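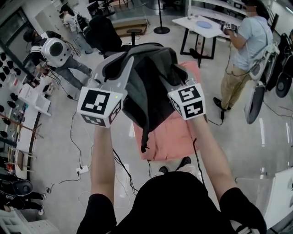 Evanthia Tsoukalas 认为，教机器人叠衣服，最难教的是人自己。她在 Jastley 的示教小组工作了三年，每个新来的操作员，她都要先让他放慢速度。

“我们平时叠衣服是不想的，”她对我说，“手自己就做完了。可是机器要学的，正好是手自己做的那一部分。”

我在 Brarnbridge 见到她，那天是2月1日。小组现在用的办法是手持夹爪：操作员两只手各拿一个，用它去夹布料，提起来，抖开，再放下。夹爪上面装着方块，方块上贴黑白的标记图案，系统靠这些图案知道夹爪在空间里的位置和角度。操作员的手指不能碰衣服，一碰，这一条记录就要作废。

在这以前，他们用过遥控。Nawal Ait Brahim 那时负责遥控台，她对那段时间的评价比较温和。“遥控有一个好处，机器做不到的动作，你也做不到，所以录下来的东西一定能用。”她说，“但是很慢。软的布料，隔着一台机器去抓，你感觉不到它滑了没有。”

改用手持夹爪以后，速度快了很多。从九月到现在，衣物类的示教计划是2,000条，实际录了2,042条，检查以后退回238条。我问退回的原因，Tsoukalas 说，多数是标记被布挡住了，系统在那几秒钟里找不到夹爪。

“深色的衣服特别麻烦，”她补充，“褶子和褶子分不清楚，人看着也累。”

她让我也试一次。我拿起夹爪，夹一件T恤的两个肩，左边夹住了，右边夹了三次才夹住，提起来的时候衣服是歪的。Tsoukalas 没有让我重来。按她的意见，歪了以后怎样把它弄正，这样的记录也应该有，只有漂亮的示范，机器遇到一点意外就不知道怎么办。

对这一点，Ait Brahim 有保留。她担心失误的示范太多，机器会把犹豫也学进去。“有人夹之前喜欢停一下，空中晃一晃，”她说，“后来 Drakos 也这样晃。”Drakos 是他们训练的第一个模型的名字。现在的规定是，纠正的动作可以保留，没有目的的停顿要剪掉。哪一种停顿算有目的，两个人到今天还有不同的看法。

下一批任务是叠毛巾和翻袜子，地点换到 Arnley。关于袜子，Tsoukalas 只说，夹爪的指头可能要先换成窄一点的。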